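The Long Way Around to a Second Record

I have been in love with the band Avell for longer than I've had my current car, and that car is falling apart. So when they said I could come up to Redside in April and sit on a couch while they finished their second album, I packed a bag before I'd finished reading the message. I figured I'd get a long weekend of guitars and takeout. What I got was mostly a debate about one snare drum, and I loved every minute of it!

If you missed the first album, go fix that now and come back. It's called Sirko, it's 3 songs short of what most people would call a full album, and it sounds like it was taped in the back of a moving van (close - it was a garage, with the door open, in a rainstorm). They pressed 3,000 copies and sold them out of a merch case on tour. Mine has a ring on the sleeve from a coffee mug and I wouldn't trade it.

Redside is a very different kind of room. It sits at the end of a gravel road, past a feed store and a closed-down bowling alley, and the live space has a ceiling high enough to make a hand clap sound expensive. The band had the place day and night. They'd start playing at four in the afternoon, break for eggs at some awful hour, and then the drummer would go back in and hit that snare again.

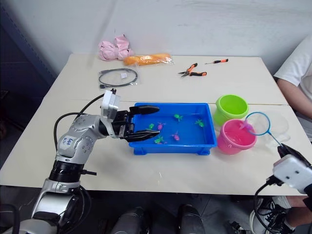 Take 278

The song is called "Stiden," and by the time I arrived it had already become a household joke. They'd been chipping away at it since winter. The tape boxes were stacked by the stairs with the take numbers written on the spines in marker, and the last one read 278. I asked if that was a real number and got four very tired nods.

What were they after? As far as I could tell, a feeling from the demo. The demo of "Stiden" is just a voice, a cheap organ and a drum machine with a dying battery, and it drags in the second verse in this lovely, seasick way. Every time four good players tried to drag on purpose, it sounded like four good players dragging on purpose. They tried it slower. They tried it with the lights off. One night they tried it with everybody on the wrong instrument, and I'd pay real money for a copy of that one, because the bass player turns out to be a monster on the organ.

The version that made the album is take two. Somebody pulled it up on my last night, mostly to prove how far they'd come, and the room went quiet. The snare is a little too loud and the singer comes in early on the bridge. It's perfect. I may have teared up (I was also running on eggs and no sleep).

The rest of it

So how's the album? Bigger, for sure. There are real strings on the opener, and the guitars finally have some room around them. Fans of the hiss and rattle on Sirko may need a few spins to warm up to it. I did. The first time through I kept waiting for the rain.

Side two is where it got me. There's a run of quiet songs after "Stiden" that feel like one long piece, with the same little organ figure turning up in each of them, a bit lower every time. The singing is closer and plainer than before, and you can hear breaths, and a chair creaking, and at one point a dog. My only gripe is the closer, a seven-minute stomp that belongs at the end of a concert and feels tacked on at home. I've skipped it twice now and felt guilty both times.
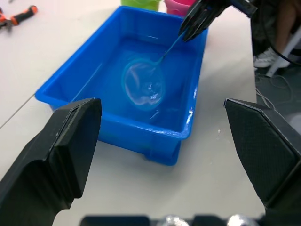
Page last updated: April, 4:15 p.m.

They're taking the songs on the road next, in small rooms first, with a hired string player wherever they can find one. I asked whether "Stiden" would be in the set. The drummer said yes, as long as they only have to play it once a night.

I drove home with a rough mix on the stereo and the window that won't close all the way whistling through the quiet parts. It suited them pretty well. I've since heard the finished version on proper speakers, and the strings are gorgeous, and I still sort of miss the whistle.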